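Chapter 2
The Table Before Anyone Sits Down
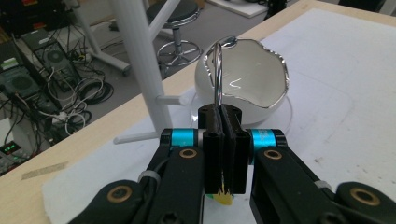 77

Most books on serving food begin with the guests. The guests arrive, they are hungry, they are charming, and by page three somebody has passed them an olive. We will begin a good hour earlier, when the only company is a table, a sheet of paper and a white bowl with an edge like a cracked eggshell.

Consider that edge. A plain bowl has a level rim, and you can set it down any way you like. A bowl with a wavy silver rim, low in one place and pointed in others, has a front and a back whether or not its maker meant it to. Turn the low side toward the diner and the food is on view. Turn it away and the diner looks at a small mountain range and wonders what is behind it. Both have been done on purpose in expensive restaurants. In this course, until Chapter 4, we will put the low side forward.

Students tend to resist the bowl at first. Vignesh Chowdary, whose table-setting classes at the Iyengar School supplied many of the exercises in this book, used to ask each new group to say what such a bowl was for. Soup, said one half. Candy, said the other. A student in the back row once said "dusting," and was given full marks. The right answer is that it depends on how deep the spoon has to go and how much the owner minds scratches on the silver.

That brings us to handles. A slender metal handle ending in a narrow loop has a good deal to recommend it. It is easy to hang up and it looks well beside a silver rim. It also shines, and anything that shines will show you every thumb that has been near it. The rule in this chapter is simple: hold polished metal once, place it, and let go. If you find yourself adjusting a spoon for the third time, the trouble is probably with the plate next to it.

The paper needs a word too. We cover the practice table with a broad white sheet for the whole of Part One. Students who have come for linen find this insulting. Paper, however, lets you draw. You can trace the foot of a bowl, mark where the handle of a spoon should end, cross it all out and start again, and at the end of the session you fold the evidence and put it in the trash. The Stirna Hotel trained its dining room staff on paper for years and had, by its own proud reckoning, 4,000 used sheets in the cellar before someone thought to throw them away.

White on white does cause difficulties. A white bowl on white paper will lose its outline under a strong lamp, and a clear saucer will all but vanish. You will put your sleeve on it. Everybody does. Before you move anything on a pale surface, bend your knees until your eyes are nearly level with the table and look along it. The edges of clear pieces catch the light from down there, and so will a good many crumbs you had hoped were not your problem.

A note on cost. Shaped bowls with metallic rims range from cheap to alarming, and the chapter works with any of them. The Bristine Museum of the Table keeps one insured for 400 dollars, which the museum's guide mentions twice. The one you practice with should be one you could drop without having to sit down afterward. Wash it by hand. Keep it out of the microwave, where silver trim puts on a show you will not want to see again.

By the end of this chapter you should be able to:

place an uneven bowl so that its low side faces the diner
set a metal handle beside a bowl without touching the rim
find a clear saucer on white paper before your elbow does
say, with a straight face, why the bowl is still empty

The last of these is harder than it sounds. In the Disovstead exercises at the end of the chapter you will lay the same place over and over, and no food will appear. Food comes in Chapter 3. Have something to eat before class.

2.1 Choosing the Front

Put the bowl on a fresh sheet of paper and turn it slowly through a full circle, stopping whenever you like the look of it. Make a pencil mark on the paper at each stop. Then sit down in the diner's chair – most students forget this part – and turn the bowl to each mark again. You will be surprised how many of your favorites were chosen for someone standing up.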